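Tasano Opens Its Sixth-Grade Building Workshop to the Whole Town

October 13, 2026
By the Tasano Press Office

Print this page | E-mail this page

Tasano is throwing open the doors of its Saturday-style family workshop to everyone in town, and we couldn't be happier! The program started in March with 12 families and has grown to 44, so we're moving into the bigger hall at Naqvi Center.

Sessions run 60 minutes and cover bridges, towers and simple arches - all built by hand, with no glue and no kits to buy. Children as young as five are welcome with a grown-up.
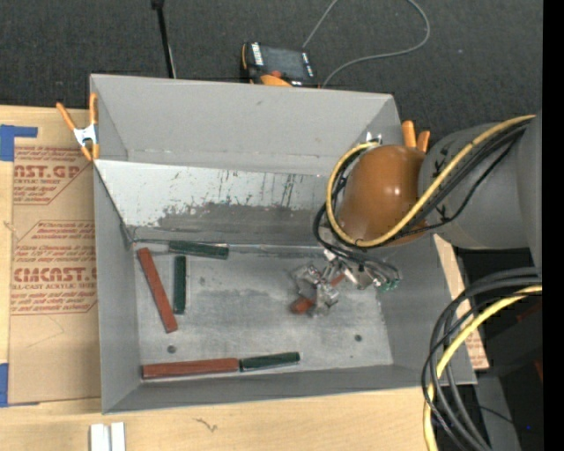 How to Join

Sign up at the Naqvi Center front desk or by phone. Families who came in the spring keep their places and don't need to register again. Our friends at Grivari are lending tables and stools, and Trirora is printing a free booklet of building ideas, 700 copies in all - pick one up even if you can't make a session.

Contact: Tasano Press Office | Copyright 2026 Tasano | Back to top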